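wutby-laundry README

Data card and notes for the Wutby laundry set. Maintained by Zeeshan Jafri, labeling by Shagufta Sethi. Last real edit was in June, a few lines changed after that.

Short version: can a robot arm do the laundry yet. No. Parts of it, yes. The set is here so you can see which parts.

What's in it

200 episodes, one arm, soft goods only. Shirts, towels, pillowcases, socks, a few aprons from the Tustell shop. Each episode is one attempt at one chore step, start to stop, no edits. Failures are kept. Please don't filter them out and then tell us your model is great.

Chore steps:
pick one item out of a pile
shake out
lay flat
fold (towels and shirts, not fitted sheets, don't ask)
stack
pair socks

Each episode folder has wrist video, joint log, gripper width log, and a notes.txt. The notes are typed by whoever was on shift so spelling varies. Search for "sleve" as well as "sleeve".

Where it was recorded

Two places. The Vusetley house, which is a normal house with a normal laundry room, and the back of the Tustell shop where they wash and fold for other people. The lighting is different in the two and we didn't correct for it. Exposure on auto. If your model cares about brightness you will need to deal with that yourself.

How well it goes

Picking from a pile: mostly ok if the item is small. The usual failure is grabbing two things. Thin cotton over thick cotton is the worst, the thin one comes along for the ride and the gripper width log barely changes.

Dark cloth is its own problem. Folds don't show, so the planner can't tell a hem from a crease. Shagufta marks these as low_contrast in the labels. Use that flag, it took her a long time.

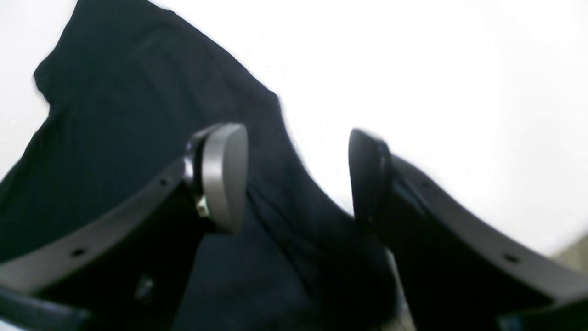

Shake out: we cheat a bit. One arm, so it lifts and drops, lifts and drops. A person does this with two hands in a second and doesn't think about it.

Folding towels: decent. Square thing, four corners, the arm finds two of them and goes. Best run did 13 towels in a row before it lost a corner. Typical run is 6.

Folding shirts: poor. Sleeves end up underneath. Collars ok. Anything with buttons takes a lot longer and the result is a shirt you would fold again.

Socks: skip unless you want to be sad. Matching is fine, grabbing the second sock without dropping the first is not.

Shop floor vs house

People ask which is easier. The shop, by a lot. Same table height every time, same towels, piles come out of the dryer the same size. At the house somebody moves the table, or leaves a hanger in the pile. The Yousafzai folding policy was trained on shop episodes only and it falls apart at Vusetley. We re-ran it 8 times with the table moved over a little and got nothing usable. Runs are in extra/table_shift.

So for a shop with one product and a person nearby to unstick it, maybe worth trying on towels. For a home, I'd wait.

Labels

outcome: done, partial, failed, stopped
stopped means a person hit the button. Doesn't always mean it was failing, sometimes it was lunch
item: free text, sorry
low_contrast: yes/no
double_grab: yes/no/unsure. Unsure is a real value, don't drop it

Known problems

- Gripper width log drifts over a long session. Re-zeroed at start of each one, not in the middle.
- A few notes.txt files are empty.
- Joint log and video clocks are off by a little in the early shop episodes. sync_fix.py handles most of it. Run it before anything else.
- Towels are overrepresented. They are easy so we recorded more of them. Weight acordingly.
- No wet laundry at all. Washer to dryer is a different job and we haven't started.

Use

Fine for research and for teaching. If you sell something trained on it, write to Zeeshan first. Please don't quote the towel numbers as "laundry" numbers, that has already happend once.

To do

second arm, if we get one
hangers
redo shirt labels, Shagufta has a list
split file for house / shop, right now you have to do it from the folder names

Bug reports go in the tracker. Include the episode folder name or we can't find it.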